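Kartenetui mit Klarsichthüllen: Karten kleben fest, Terminal liest nicht zuverlässig
Forum: Kassensysteme und Zubehör > Karten, Etuis, Lesegeräte
18 Antworten, Seite 1

stecktief_85
Moin zusammen,
ich betreue die Kasse in einem kleinen Laden für Nähbedarf (Nestitach) und suche ein Etui für Kunden- und Zahlungskarten, aus dem man eine Karte zügig ziehen kann. Bisheriger Stand: Heftform, Einlage aus transparenten Kunststoffhüllen, Verschluss über Lasche mit Druckknopf. Vergleichbare Anordnung:

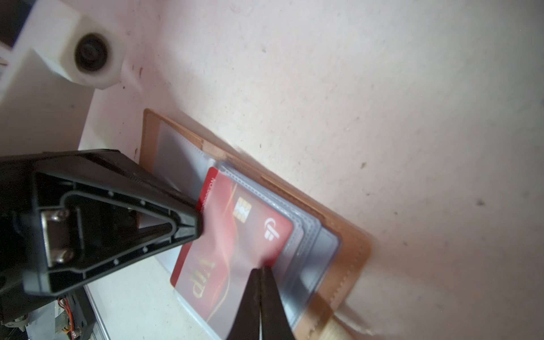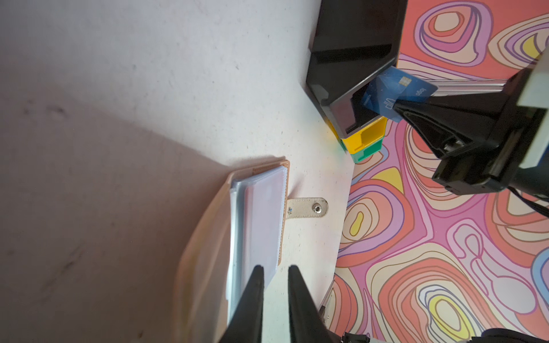 Problem 1: Etui

Karten mit glatter Oberfläche haften in der Hülle. Beim Ziehen mit zwei Fingern biegt sich die Karte, statt herauszugleiten. Bei der roten im ersten Bild ist so eine Falte über der unteren Hälfte zu erkennen, genau diese Verformung meine ich. Bei Chipkarten möchte ich das vermeiden.

Problem 2: Terminal

Unser Gerät (Wondov, gebraucht gekauft) meldet beim Stecken gelegentlich einen Lesefehler. Nach dem zweiten oder dritten Versuch geht es. Kontakte wurden im August gereinigt.

Gibt es Hüllenmaterial, das weniger haftet? Und hat jemand Erfahrung mit der Neigung des Terminals?

Randlochung
Zu 1: Vermutlich Weich-PVC. Der Weichmacher wandert mit der Zeit an die Oberfläche, dann haften Karten darin. Abhilfe: Hüllen aus Polypropylen. Die sind steifer, knistern etwas, haften aber kaum. Auf den Aufdruck PP achten. Fehlt er, nachfragen oder liegen lassen.

Zu 2: Leseschlitz prüfen, nicht nur die Kontakte der Karte. Reinigungskarte verwenden, trocken nachstecken.

lewis_fan
Widerspruch zu PP. Bei dauernder Benutzung reißen die Schweißnähte am Falz ein. Ich hatte Einlagen von Lewis, nach fünf Monaten waren die ersten beiden Taschen offen. PVC hält mechanisch länger. Gegen das Haften hilft ein mattes Prägemuster auf der Innenseite.

Randlochung
Die Nähte reißen, wenn man zwei Karten in eine Tasche steckt. Bei einer Karte pro Tasche habe ich in drei Jahren keinen Ausfall.

lewis_fan
Es war eine Karte pro Tasche. Materialstärke bei mir 165 µm. Welche hast du?

Randlochung
Steht nicht drauf. Fühlt sich dicker an, messe ich nach.

Catrin Morgan
Zur Neigung: Ich habe das Terminal vorne mit zwei Klemmbausteinen unterlegt, ähnlich wie auf dem zweiten Bild mit Gelb und Grün. Der Winkel ist angenehm, die Karte lässt sich gerader einführen. Nachteil: Das Gerät verrutscht beim Stecken, wenn darunter nichts bremst. Silikonfüße, 3 mm hoch, haben bei mir gereicht.

Zum Etui: Länge der Lasche beachten. Ist sie zu lang, liegt der Knopf bei geöffnetem Etui auf der Tischplatte und macht Kratzer. Bei hellen Platten sieht man jeden davon.

stecktief_85
Danke. Bausteine wären mir für den Kundenbereich zu provisorisch. Gibt es etwas Fertiges?

Catrin Morgan
Fletance hat einen Pultständer aus Blech, Neigung 18 Grad, fest. Passt für mein Gerät, für deines müsstest du die Grundfläche messen. Schraublöcke sind vorhanden.

kontaktfeder
Ich halte die Neigung für nebensächlich. Ein Lesefehler beim ersten Stecken mit anschließendem Erfolg deutet auf verschlissene Federkontakte hin. Das Gerät ist gebraucht, wie viele Steckvorgänge hat es hinter sich? Unser Servicetechniker sieht sich die Kontakteinheit nach 3000 Vorgängen an. Ob das bei deinem Modell sinnvoll ist, weiß ich nicht.

stecktief_85
Zählerstand kann ich im Servicemenü nicht auslesen, passwortgeschützt.

kontaktfeder
Dann beim Händler erfragen. Auf keinen Fall selbst öffnen, der Manipulationsschutz löst aus und das Gerät ist gesperrt.

lewis_fan
Kontaktlos zahlen lassen, dann entfällt das Problem.

stecktief_85
Unsere eigene Kundenkarte hat nur den Chip, keine Antenne. Kontaktlos scheidet dafür aus.

Randlochung
Nachtrag: gemessen, 200 µm. Das dürfte den Unterschied bei den Nähten erklären. Lewis mit 165 µm würde ich dann auch nicht für täglichen Gebrauch nehmen.

lewis_fan
Einverstanden. Bei Prägung gegen glatt bleibe ich trotzdem bei Prägung.

stecktief_85
Zwischenstand, 2. März 2025: PP-Hüllen mit 200 µm sind bestellt, der Ständer noch nicht. Der Händler hat den Zählerstand angefordert. Als Übergang liegt die Kundenkarte jetzt lose im vorderen Fach und nicht mehr in der Hülle. Ich melde mich, sobald die Hüllen da sind.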